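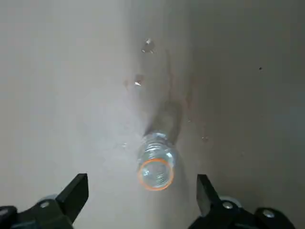 Jovholm asks for its bottle caps back

Jovholm's bottle deposit scheme has run into difficulty over the smallest part of the bottle. Since September the return point on Zastora Street has turned away 1,827 plastic bottles for arriving without their caps, a rule printed on the back of the scheme leaflet in type that would flatter an ant.

The town council, which brought in the scheme to cut litter, now has a modest pile of rejected bottles beside the door. It has ordered a bin for them.

"People are told to recycle, they carry the things half a mile, and then they're sent home to look for a lid," said Viorica Papadopoulos, who runs the Obradović bakery opposite and has been offered a good many bottles in place of money. She has so far declined.

Bilusum, the firm that handles the returns, says loose caps are too small for its sorting line and tend to end up in drains. It has agreed to accept capless bottles for a trial period of 7 weeks, at half the usual deposit.
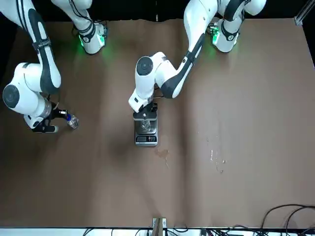 Brown paper covering a large table.

Paper has troubles of its own. Under the same scheme, wrapping paper may be handed in flat or folded but never rolled, and councillors spent most of an evening deciding whether "scrunched" counted as folded. It does not.

Biljana Omerović, the councillor in charge of waste, said 405 residents had written in about the caps, and that around half had enclosed one. A new leaflet is being printed. It will be larger and, for the time being, cannot be recycled in Jovholm.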